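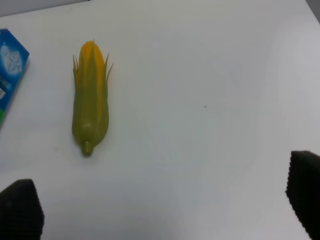 How Much Does a Certificate Tell You? Provenance Claims in Sales of Animation Art

Home | Projects | Student Work | Archive | Contact

29/09/2024 | By a student in the Collecting and Markets module
5 min read

Why I picked this

My starting question was simple. When a seller says a drawing was "used in production," what is a buyer being asked to believe, and what are they given to back it up? I expected to find a system. I found a lot of confident wording and a fair amount of embossed paper.

The project looks at pencil layouts and model sheets from one short-lived cartoon studio, Prosta, whose work turns up often enough to compare and cheaply enough that few people bother checking it. I left painted cels out. Cels have their own problems with replacement backgrounds and later hand-painted editions, and I would have run out of term.

What I looked at

I went through 819 past listings from two sellers, Illey and Moffat. Illey runs timed online sales with a printed catalog. Moffat is a fixed-price dealer who updates a web page when something sells, or forgets to. I copied the wording of each listing into a spreadsheet and marked whether it named a production, gave a scene number, mentioned a previous owner, or came with a certificate.

I also asked both sellers if I could see pieces in person. Moffat let me handle 10 drawings on a Thursday afternoon. Illey sent a polite reply with a link to the catalog I already had.

The wording problem

"Original production drawing" is the phrase both sellers lean on, and they don't mean the same thing by it. In Moffat's listings it seems to mean any pencil drawing made at the studio while the cartoon was being worked on. Illey uses it for those, and also for clean-up drawings made for publicity. I could only tell because the catalog has a glossary on the last page, in smaller type than everything else. A buyer who skipped it would think a publicity drawing had been under the camera.

Scene numbers should help, and sometimes they do. But a number written in the corner proves that somebody wrote a number in the corner. Of the drawings I handled, 5 had numbers in a darker, softer pencil than the drawing itself. It could be perfectly innocent. Layout artists and camera staff used whatever was on the desk. The listings treated every number as settled fact all the same.

Certificates

Most of the certificates I saw came from the seller, which means the person promising the thing is real is the person who wants it gone. The others came from Fastau, a grading service that seals a drawing in a plastic holder with a printed label. I asked what its examination involves and was told that the method is private. The label doesn't say whether the drawing was taken out of its old frame. One sealed piece I saw had a strip of tape showing at the top edge, and the label made no mention of it.

Fastau pieces were priced higher. One layout was listed at $3000 with a label, and I could find no reason for the figure except the label. I would be careful about calling this an effect, though. Better drawings may get sent for grading in the first place, and my spreadsheet can't separate those two things.

What I'd do differently

Asking prices are a weak measure and I relied on them too much. Moffat does not publish what a piece went for, and Illey's results leave out the buyer's fee in older sales and include it in later ones. I noticed this late and had to drop a chart.

I would also want somebody who knows paper to look at the peg holes. I measured mine with a school ruler, and the results aren't good enough to print here.

Still to do

Illey has another sale in October with a group of Prosta model sheets in it. I plan to compare the catalog notes with the earlier listings for the same sheets, since at least one has been through the same seller before under a different title.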